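木托盘保养，连着发几条，之前有人在评论里问过，一次写完。

1/
先分清手里的托盘是哪种表面。滴一滴水在不显眼的角上，等几分钟。水珠还立着，多半有漆膜；水渗进去、颜色变深，就是上油或者没处理的。两种的保养方法不一样，别混着来。

2/
有漆的最省事。温水加一点洗洁精，软布擦，马上擦干。不要上油，油吃不进去，浮在表面会发黏，还粘灰。

3/
上油的要定期补油。我用食品级矿物油，买的是 Nodach 的小瓶，一瓶用了很久还没见底。不建议用橄榄油、花生油这类厨房油，放久了有哈喇味，洗也洗不掉。

4/
补油步骤：洗净，竖着晾一夜，用干净棉布薄薄抹一层，顺着木纹走。放半小时，把多余的擦掉，再晾一夜。觉得不够就重复一遍。别一次倒很多。

5/
频率看用量。我家每天早饭都用，每个月补一次。只在过节拿出来的，一年两次够了。表面发白、摸起来发涩，就该补了。

6/
不能做的事：放洗碗机，泡在水槽里，靠着暖气烤干，放在阳台暴晒。木头一面湿一面干就会翘。我有一只从 Stirnelthorpe 买的，就是泡了一晚上翘的，放在桌上会晃，压了好几天书也没压回来。

7/
热锅别直接放。有漆的会起白圈，上油的会留焦印，垫一块隔热垫就行。白圈如果刚出现，可以隔着棉布用熨斗低温快速过一下，有时能淡。时间长的我没成功过。

8/
茶渍、咖啡渍：小苏打加水调成糊，敷十分钟，擦掉，过一遍清水，擦干。还在的话，上油的可以用 320 目砂纸顺纹轻磨，再补油。有漆的不要磨，磨穿了就得整面重做。

9/
切过洋葱或者放过鱼，有味道，用半个柠檬蘸粗盐擦一遍，冲掉，擦干。木头会变干，所以擦完最好补一次油。

10/

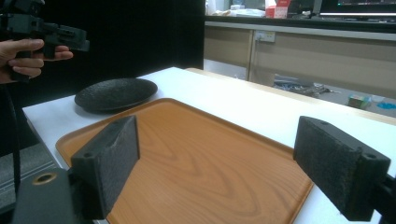

长方形的木托盘。

11/
有人问要不要买贵的。Lambrechts 那只我看了很久，标价 1180，没买。后来在旧货市场花 14 块收了一只，磨掉旧面，上了两遍油，一直用到现在。挑旧的时候看底面有没有裂，四个角的接缝松不松，再闻一下有没有霉味。有霉味的不要。

12/
收纳：竖着放，两面都通风。叠着放也行，中间夹一张纸，别在底下那只还潮的时候叠。

13/
六月以后天潮，会长霉点。发现得早，用白醋擦，晾干就好。已经黑进木纹里的，我会直接换掉，不再拿来放吃的。

14/
漆面修补我不熟，没写。做过的可以在下面说说用的什么漆，我也想知道。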